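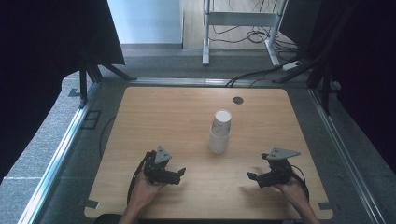 *Slide 1. Cup nesting, two hand-held grippers, operator's view.*

# Collecting by hand: notes for the Toladach talk

25/07/2022. Speaking time 20 minutes, questions after.

## Slide 1 - start here, do not rush

Good morning. I leave this slide on the screen while people sit down.

Two paper cups, one sitting in the other, and a person's hands with a gripper in each. This is the task we call "nest". I want to speak today about how we collect examples of it, and about the mistakes we made in our first month. The learning method itself is not my subject. My colleagues at Floltach have a poster on that, and they explain it better than I can.

Say: one example means one complete try, from the hands coming in to the hands going out.

(If the projector is too dark, the printed band on the upper cup cannot be seen. It does not matter, go on.)

## Slide 2 - why we hold the grippers ourselves

- Before, we drove the arms from a distance, with two joysticks. A new operator needed several days before the movements looked natural.
- With the gripper in the hand, a new operator makes usable examples in the first afternoon.
- The jaw is the same kind that sits on the arm. So what the operator cannot grasp, the arm also cannot grasp. Say this sentence slowly, it is the main point of the slide.
- The cost: the human wrist can turn in ways the arm cannot follow. We must throw away those examples later. I return to this on slide 5.

## Slide 3 - the numbers

We recorded 205 examples of nesting at our site in Grostden. After the review we kept 134.

Pause here. People usually want to ask already. Ask them to wait for slide 5.

I should say clearly that I was disappointed when I saw the second number. I expected to lose a few, and we lost more than one third. But when we trained on the full set for comparison, the arm learned also our bad habits. It waited over the cup for a long moment, exactly as one of our operators did while thinking.

## Slide 4 - how one session goes

1. Put the cups on the table, apart from each other. Change the places every time.
2. Hands start outside the table area, on the near side.
3. Start the recording, then wait for the tone.
4. Do the task at normal speed. No talking with the person beside you.
5. Leave the cups standing, take the hands back, stop the recording.
6. Write one word in the sheet: good, bad or unsure.

Explain "unsure". In the first week we had only good and bad, and operators wrote good when they were tired. The third word helped a lot. Most of the unsure examples were bad when we looked at them again.

Also mention the cables. Each gripper has its own cable, and it should have slack before you start. When it pulls at the wrist, the person makes a small correction with the elbow, and this correction goes into the data. We now check it at every change of operator.

## Slide 5 - what we threw away

There were 4 reasons, from the most common to the least:

- **Wrist too far.** The movement was fine for a person and impossible for the arm.
- **Cup crushed.** Paper is soft. The operator feels it a little through the handle, but late.
- **Hand hides the cup.** The head camera sees mostly the back of the gripper at the important moment.
- **Wrong start.** The hands were already moving before the tone.

For the third one, we asked operators to come from the side, so that the jaws point at each other and the cups stay open to the view. Go back to slide 1 for a moment if there is time, because the position of the two grippers there is close to what we ask for.

## Slide 6 - the second set

In July we started again with cups in other sizes. So far we have 106 examples, and the review is not finished, so I do not give a percentage. Please do not let anybody push me to guess one.

What is different this time:

- Review on the same day, while the operator still remembers.
- Shorter sessions, with a real break.
- Crushed cups go out of use at once. Before, we bent them back into shape, and the set was full of strange cups.

## Slide 7 - thanks and open questions

Thank the Staniforth group for the review tool. They let us use it before it was ready, and they answered our many messages.

Questions I would like to ask the room:

- Does anybody keep the failed tries and use them for something?
- How do you tell an operator that the examples are too slow, without making them hurry?

If somebody asks about the price of the grippers, say I will answer by mail. If somebody asks for the data - yes, but after the second review.

Leave the contact slide on.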